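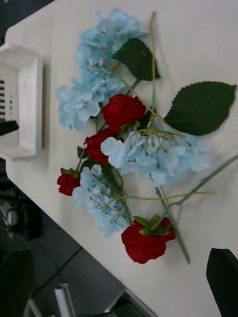

图1 腕部相机视角，桌面花材：绣球、红玫瑰混放

双臂分拣台维护例会 纪要
地点：Trultama项目间　时间：下午，7月
参加：设备、控制、工艺三方，Peronard集成组远程接入
记录：设备组

一、上次遗留
1. 左臂底座螺栓复紧，已做，划线标记补齐。右臂同样做了，扭矩表还没交，会后补。
2. 备用指尖垫到货，数量对，其中一包尺寸偏厚，退Stemcombe换。
3. 急停按钮标签脱落，已重贴。关闭。
4. 腕部相机支架松动，加了弹垫，跑了一晚没再报。先不关，再看一周。

二、运行情况
本期共完成抓取循环3,082次，其中一次抓取成功2,189次。其余为重抓、空抓、人工介入，分类表见共享盘。
工艺方认为重抓偏多，主要在花茎互相缠着的时候。绣球的花头大，茎细，夹爪下去容易带起旁边一枝。玫瑰好一些，但花萼下面那一段容易滑。
控制方：日志里夹持力报警117条，左臂占多数。怀疑左夹爪零点漂了，不像是力控参数的问题。
讨论了一会，结论：先标零点，参数不动。两样一起改回头说不清是哪个起作用。

三、左臂夹爪
- 拆检。上次拆的时候指根有碎纤维，应该是仿真花茎外皮磨下来的，清理后要拍照留底。
- 指尖垫每个保养周期都换，不再"看情况"。
- 零点标定按Guérin手册走一遍，标定块放回抽屉，上次找了半天。
- 线缆：夹爪外侧的线环留得够不够，各轴走到极限位置各看一次。有刮擦就加护套，扎带不要勒死。

四、右臂
没有大问题。前臂下面那根线走得偏松，低位姿态时怕扫到桌面花材，加一个线夹。线夹位置由控制方定，要避开关节活动范围。
另外右臂肩部有轻微异响，只在慢速回零时听得到。集成组要求录音发过去，空载、带载各一段。答复前不自行拆盖。

五、双臂协同与干涉区

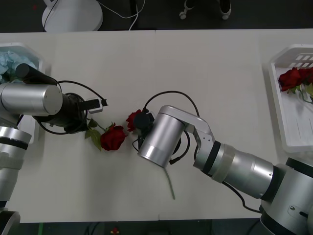 图2 右臂夹持一枝玫瑰，左爪前方桌面另有一枝，两爪位置接近

两臂在桌面中部交会时间隙偏小，目前靠互锁让一臂等待。工艺方嫌慢，希望把等待区缩小。控制方不同意直接改：左夹爪零点没标准之前，末端实际位置信不过，缩了有碰爪风险。
定：标定完成后做低速验证，速度倍率21%，连续跑完一整批没有干涉报警，再讨论缩小。验证期间人站在急停旁边，不得离开。
桌面由两块板拼成，接缝处高差要量。有高差就垫平，垫完重新做桌面平面标定，否则贴桌抓取的高度会不一致。

六、料筐
白色料筐没有定位，搬动后位置靠人眼摆，偏了放料点就跟着偏。加L形定位角，两侧都加。先用胶贴，跑顺了再打孔。
示教点在定位角装好后重新教，旧点位备分一份，文件名写清楚，别再叫"新建2"。
放料高度目前偏高，花头掉下去会弹，降一点，具体降多少现场试。

七、日常点检（改版）
开机前：气味、异响、线缆外观、桌面杂物、料筐位置。
班中：报警连续出现就停，不要一直按复位。
收工：两臂回停放位，夹爪擦净，桌上花材收回筐里，断掉的枝叶捡出来单放。
镜头擦拭只用无尘布，纸巾不行，上次那个划痕就是这么来的。
点检表改成一页，旧表作废。

八、待办
1. 左夹爪拆检、换垫、零点标定 —— 设备组，下次开会前
2. 右臂底座扭矩表补交 —— 设备组，会后
3. 右臂线夹加装 —— 控制组定位置，设备组装
4. 异响录音，发Peronard —— 控制组
5. 接缝高差测量、平面标定 —— 设备组量，控制组标
6. 料筐定位角，重新示教 —— 工艺组牵头
7. 厚垫退换，跟Stemcombe确认交期 —— 采购接口
8. 低速验证 —— 第1、5、6项全部完成后开始，三方都要到场
9. 点检表新版打印，贴在控制柜门内侧 —— 设备组

九、其他
备件柜钥匙用完挂回去。
示教器屏幕保护膜起泡，影响看数字，申请换新的。
控制程序改动一律先登记再下载，本期有一次改了没记，差点对不上版本。
下次会议时间等标定结果出来后再通知，远程链接不变。

有出入的请直接在共享盘里的文件上改，改过的地方标黄。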